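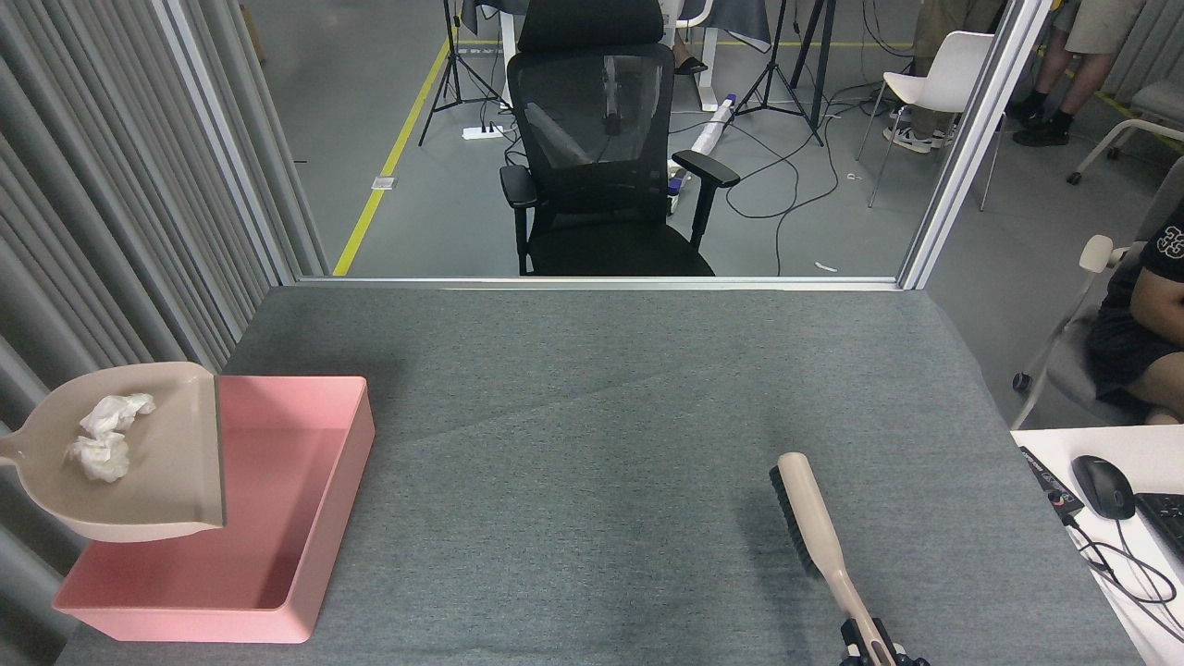
Photo: Aminu Aliyu

Cosmetic Retail, Unit 4: Base Products
Handout for March 21, 2024

Reading: the Valtonen chapter on pigments, first half only.

Foundation is sold by finish, coverage and shade. Customers usually ask about shade first, but finish is what they complain about when they bring a bottle back. Learn the three finish terms used on the Trerard counter cards: matte, satin and dewy. Other brands use their own words for the same things.

Coverage depends mostly on how much pigment is in the formula. A tinted moisturizer has little. A concealer has a lot, so it is sold in small tubes and applied to small areas.

Shade matching
Match along the jaw, not on the back of the hand. Apply three stripes, wait a few minutes and check them in daylight if the store has a window. Some formulas darken as they dry — write down the shade you chose before and after the wait.

Undertone is listed as cool, neutral or warm. Fivau prints it as a letter after the shade number. Trerard puts it first.

Testers
Wipe the neck of the bottle after each use. Pump onto a disposable spatula, never straight onto skin. Powders are scraped with a clean edge and sprayed with alcohol.

For next time
Bring one base product you own, with its box if you still have it. We will compare ingredient lists. The Sirnham store visit is in April and the sign-up sheet is at the front desk. Limit 15.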